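Stoswood Artificial Fruit with Woven Basket - Review

Reviewed by Parveen Samarakoon
Jul 15, 2019

I bought this set for a plain white table that had nothing on it and looked unfinished. Real fruit doesn't last in our house. It gets eaten by the second day or forgotten until it goes soft, and I wanted something that could sit out all the time. I ordered the Stoswood set in February, so I have lived with it long enough to say what holds up and what doesn't.

The listing calls it a "table set," which is vague. You get artificial fruit and a dark woven basket to put it in. Mine arrived in a plain carton with the fruit wrapped in tissue inside the basket. Nothing was dented. There was a slight smell when I opened it, like a new shower curtain, and I left everything on the back porch overnight. By the next afternoon I couldn't smell it unless I held a piece up to my nose.

The apple is the best piece, and I would have paid for it alone. Cheap fake apples are usually one flat red all over, with a shine like nail polish. On this one the red is deep, close to burgundy, and it warms up to orange and yellow near the top. There is a proper dimple where the stem goes in, with pale streaks spreading out from it, and the stem is short and light in color. It is a bit taller than it is wide, like the apples you get at a farm stand. My sister picked it up on her first visit and only then put it back.

It stands upright on its own, too. I mention this because the apple in my old Kurkham set had a rounded bottom and rolled if you bumped the table. I got tired of picking it up off the floor and finally gave that set away.

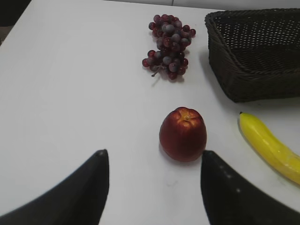 Weight is the first thing you notice when you handle the fruit. It is light. Real fruit has some heft, and anyone who lifts one of these will know right away. For a table display I don't mind. If you plan to keep it on a porch or near an open window, I would look for something weighted.

The basket is dark, and that was the main reason I chose this set over the Foltenden one, which comes with a pale basket. On a white table a pale basket disappears. The dark one gives you something to look at even when the fruit is not in it. I change it around. Some weeks I pile the fruit in, and other weeks I set a few pieces on the table next to the basket. I prefer the second way on a small table, as long as the pieces have space between them.

The weave on mine is tight enough that nothing has come loose, and I have not been gentle with it. It does collect dust. A dry paintbrush gets into the gaps better than a cloth. I do this every couple of weeks and it takes a few minutes.

For the fruit itself I use a damp cloth with no soap. The color has not rubbed off on the cloth so far. I did once try a little glass cleaner on the bottom of one piece and it left a dull spot, so I would stay away from that. The instructions, printed on a card the size of a business card, say only "wipe clean."

A word about the table, as several people have asked me whether the set scratches. Matte white shows everything. Mine has smudges and light scuffs from regular use - keys, mugs, sliding things across it - and I can't say the basket caused any of them. I lift it when I move it. If your table has a soft finish, stick some felt pads underneath and you won't have to think about it.

I have not tested it in strong sun. Mine sits indoors against a pale gray wall, away from the window, and the colors look the same to me as when I bought it. My mother had a bowl of wax fruit, bought in 1984, that stood in a south window and faded to a kind of beige, so I keep this one in the shade out of habit.

The price was 30 dollars with shipping. I think that is fair for the apple and the basket. The Oláh fruit I looked at in a store was nicer to hold, but it cost more and came without a basket.

Pros: very good color on the apple, stands up without rolling, dark basket looks right on a light table, easy to wipe down.

Cons: light in the hand, smell on the first day, basket needs a brush to get the dust out, care card is no help.

I would buy it again, and I am thinking about a second one for the hall shelf. If they ever sell the apples by themselves, I'll get a few of those first.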